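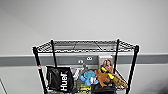 The pantry cart in its spot against the gray stripe, top shelf clear.

There is a black wire cart at the Undholm shared offices that has its own paragraph in the welcome packet. "People laugh at that until their first hungry afternoon," says the office manager, who set it up in June and has been fussing over it happily ever since.

She came to Undholm from Clolent, a much bigger place where the snacks lived behind a locked door. "You had to ask for a granola bar! At a job! So when I got here I said, give me one wall and one cart and let me try something." The cart cost $40 secondhand, and she put it together herself in a lunch hour (one shelf went on upside down and had to come off again).

The rules are loose. Anyone can leave food on it, anyone can take food from it, and the top shelf gets cleared whenever she passes by. "The top is for putting your mug down while you dig around," she says. "Once things start living up there, you can't find anything below, and then people buy a second one of whatever they already had."

What's below is wonderfully mixed. A black Huel bag has the left side, and she loves that the meal-in-a-shaker crowd and the cookie crowd share the same few feet of wire. "I tried sorting it by type once, with labels and everything. It lasted until lunch. Now I sort by height, tall stuff at the ends, and it looks great for days."
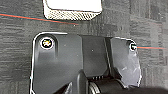
How often does the cart get a full clean-out?

Every 4 weeks. Everything comes off, the dates get checked, the wires get wiped down, and whatever is still good goes back on.

She is just as keen on the wheels. An earlier shelf at Undholm, a heavy thing from Rallis, never moved, and crumbs gathered under it for years. "With casters you roll it out, vacuum, roll it back. I get a little thrill from it every time, I really do."

The floor got the same attention. The dark carpet tiles were her pick from the Berus catalog, and she'd choose them again. "They hide coffee like you wouldn't believe, and if one is ruined you lift out that one square and drop in another."

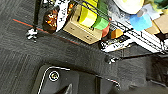 Boxes, packages and a bit of color down at carpet level.

Next she wants a second cart for the far end of the building, where more than 30 people now sit. "They walk all the way over here," she says. "I like seeing them, but come on, they deserve their own!"

We use cookies to improve your reading experience. Accept | Manage settings

3 comments

deskplant: We did this with a bookcase and it turned into a junk pile in a month. Going to try the height trick.

mornings_only: Where do the things that need a fridge go? Our place has one tiny fridge and it's a war zone.

tealeafed: Seconding casters. Get the locking kind if your floor slopes at all, ours drifted into the copier.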